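The Long Way to Good Bread

I gave up on sourdough twice before I met Elaheh Golestani, who runs the Habte bakery out of a former shoe shop in Skoswood. She bakes 200 loaves a day and still pokes every one before it goes in. I went along at 4 a.m. in December, half asleep, and she handed me an apron and a bowl — no coffee, no small talk.

My dough was a puddle. Hers sat up like a cat! She told me I'd been rushing the first rise, and that my kitchen was too cold for the times in my book (I'd followed them to the minute, of course). So now mine goes on top of the fridge and I leave it alone until it wobbles.

I've also stopped buying fancy flour. The plain stuff from the corner store works fine, and I'd sooner spend the money on butter. My last loaf came out lopsided, with one huge hole through the middle, and we ate the whole thing standing up before lunch.
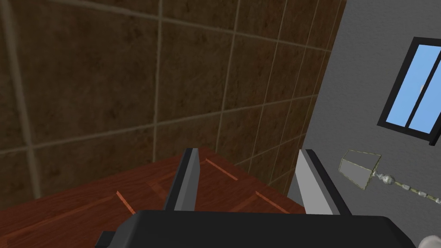

A two-fingered gripper, open, in a computer rendering.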